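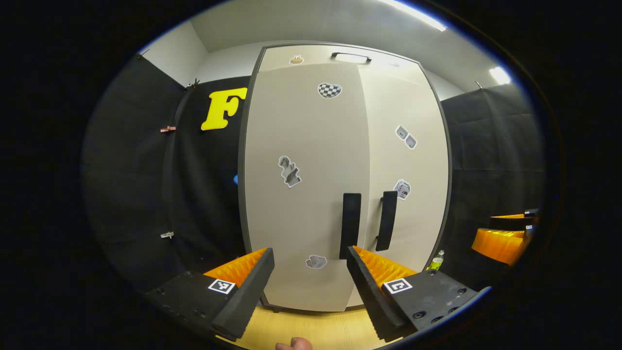

Household chore trials: pre-session checklist, two-door cabinet task
Site: Amwood workshop
Checked by: Lizeth Pacheco
Date: 14 April 2024

1. Cabinet stands level and doesn't rock when a door is pulled. OK

2. Both door handles tight. OK
Comment: The two handles are not the same width. Grip settings from the left door do not carry over to the right.

3. Stickers on doors pressed flat. FIX
Comment: One on the right door, lower down by the handle, looks crumpled. Replace if the edge lifts.

4. Finger pads seated, no splits in the ridges. OK

5. Markers on top of the fingers clean and readable. OK

6. Floor clear beside the cabinet. FIX
Comment: Small bottle with a green label on the right side. Move it before the first run — a door swinging wide could catch it.

7. Hands clear of the doors before any unattended run. OK

8. Stop button tested from 2 positions. OK

9. Run log up to date. OK
Comment: 1,305 door openings logged. Opening is reliable enough to leave alone. Closing is not, and putting dishes away still needs a person standing by. Ruaridh MacBrayne wants another 200 closings before we call this chore done. I agree.

Next check: June, Krishnamoorthy Shenoy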